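Robot cell on the packing line - how did it go at your place?

Gundholm Floor Talk > Automation and new equipment

benchrat_6
September 1, 2018
So we're getting a gripper arm on the Pillai line at Uslow and I'm on the list to be trained for it. I've packed by hand for years and I can do it in my sleep. Now they want me watching a screen and clearing stops. Anybody been through this already? Is the job still okay afterward or do you just stand there all shift?

tapegun
We went through it last year. Our line does 995 cartons on a good shift and the arm takes the small stuff, which used to wreck my wrists, so no complaints from me there. But yeah, there were four of us on that bench and now there are 2. The others went to receiving. Same pay, worse hours, and one of them still won't talk to the supervisor.

Marlo_nights
"Same pay, worse hours" is a cut, let's call it what it is. My husband got moved like that and we lost every evening we had together. I don't care how good it is for anybody's wrists.

tapegun
Fair enough, I wasn't saying it was great. I'm saying my hands don't hurt.

K. Osman
Kamarul Osman here, I look after the cells on the Kodar side. You won't be standing around, trust me! The first month is mostly learning what the thing is looking at and when to leave it alone. Get used to reading the gripper view, and don't expect it to be pretty. Some frames are no use to anybody:
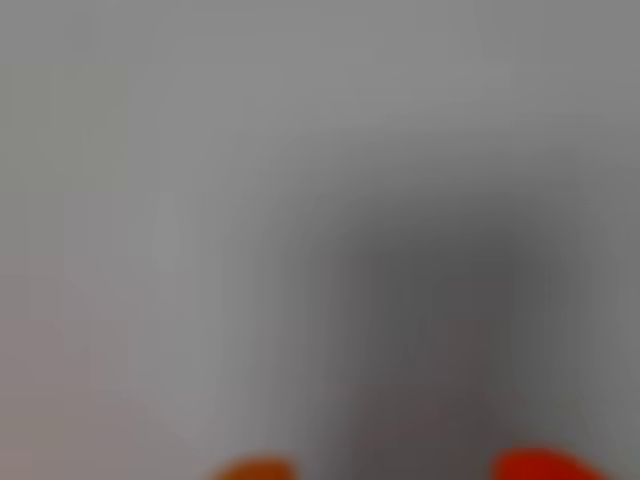

Reply #6
K. Osman
Hit post too early, sorry. So with that one, the orange and red blobs at the bottom are most likely the fingertips, and the big dark thing past them could be a part, the arm itself or just shadow. I can't tell and I've been doing this a while. With a view like that, don't guess. Stop the cell the way they teach you and check it properly before you do anything else.

benchrat_6
Wow okay. I was picturing something like a security camera. So am I supposed to sign off on picks from that??

K. Osman
No, you look at the next few frames, and if they're no better you call it in. Ask for your lockout training before they give you a login - and get the date in writing.

Marlo_nights
And ask who gets blamed when the count is short. At our place it was the operator every single time, even when she'd flagged it.

tapegun
Ours is better on that, the stops get logged and the lead has to read them. I do miss the talking though. With four at the bench we never shut up, and now it's me and one guy with headphones.

benchrat_6
That's kind of what I'm worried about. Gonna ask about the hours first, then the lockout thing. Thanks all, I'll post again after my first week on it.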